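Speaker notes, robotics club evening talk

(Wait for the door to stop banging. Water. Clicker in left hand.)

Hi everybody, thanks for coming out. I'm going to talk about what our club did this spring with a robot arm that doesn't exist. It's called Flultora, it lives in a simulator, and it has eaten most of my free evenings since March!

Quick show of hands: who has built a real arm? Okay. And who has burned out a motor on one? (Usually the same hands. Let them laugh, move on.)

So we started in sim for a very boring reason, which was money. We had one set of motors and a lot of members who all wanted a turn. Kuusisto is the project name for the whole thing, the sim part and the real arm we want to build in the fall. Clostus is just our scoring script. People mix them up all the time, including me, so yell if I do it tonight.

The task is pick and place. Arm goes down, grabs a part, lifts it, puts it somewhere else. Each team got 50 tries with the same starting layout, and Clostus kept score. I thought we'd be done in a weekend. The first team got 2 good picks. Two! Out of 50! I was so sure the script was broken that I spent a whole night reading it, and the script was fine.

(Slow down here, I always rush this bit.)

What was wrong was friction. We had left it at the default, so the gripper closed on the part and the part just slid out like wet soap. Then somebody turned it way up, and now the part stuck to the fingers and wouldn't let go. We spent most of April between those two.

(Next slide. Give them a second to look.)
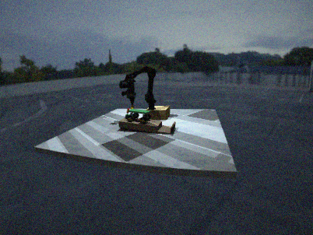
Our approach height was the next big fight. One half of the club wanted to come in low from the side, the other half wanted to hang the gripper right over the parts and drop straight down. You can see which side won, with the forearm pointing nearly straight down at that little green bar. I like it because the dark round pieces sit so close by that a sideways swing makes me nervous. And yes, we spent way too long picking a sky.

After that, things picked up. Flavero, our planner, got rewritten in May and the paths stopped looking like someone swatting a fly. (Do the arm motion. It gets a laugh.) I ran it again last night at home and it was still happy on run 51, so I went to bed.

If there's time: talk about saving your settings with every run. We lost a good week to a file called final_new_2.

Questions. If someone asks about the real arm, say fall, and ask if they have spare motors.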